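How I Clean Out the Toaster Oven (and Get the Dishes Done While I'm at It)

I put this off every single time, and then October rolls around, I start wanting roasted squash for lunch, and the smell of old cheese finally gets me moving. My friend Ileana Coman taught me this order of doing things and I've stuck with it ever since!

Unplug the oven first and let it cool all the way. Pull out the rack, the tray and the crumb tray if yours slides out (mine sticks, so I wiggle it from the left). Everything goes into a sink of hot water with a good squirt of dish soap. Leave it for an hour if it's really baked on.

Now the paste. I mix 6 tablespoons of baking soda with just enough water to make it spreadable, like frosting that's gone a little thin. Smear it on the bottom and the inside of the door, but keep it well away from the heating elements. Then go do something else for about 20 minutes – I usually wash whatever's left over from breakfast and stand the plates up in the dish rack.

Wipe the paste out with a damp cloth, rinse the cloth, wipe again. You'll do this more times than you want to. A cloth with a splash of white vinegar picks up that chalky film at the end.

I do all of this on the table with a mat down, which saves me from scrubbing the tabletop afterward, and I turn the oven at an angle so I can reach in without bumping my knuckles on the door.
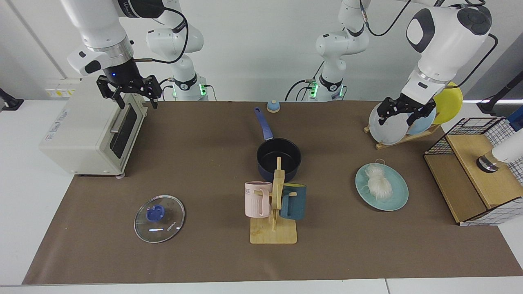
Toaster oven on the left, plates in the dish rack.

Dry the rack and trays with a towel before they go back in. Leave the door open while you put the plates away, then wipe down the outside, knobs last. Plug it in once it's all completely dry. I run mine empty for five minutes with the window open, and then I make toast.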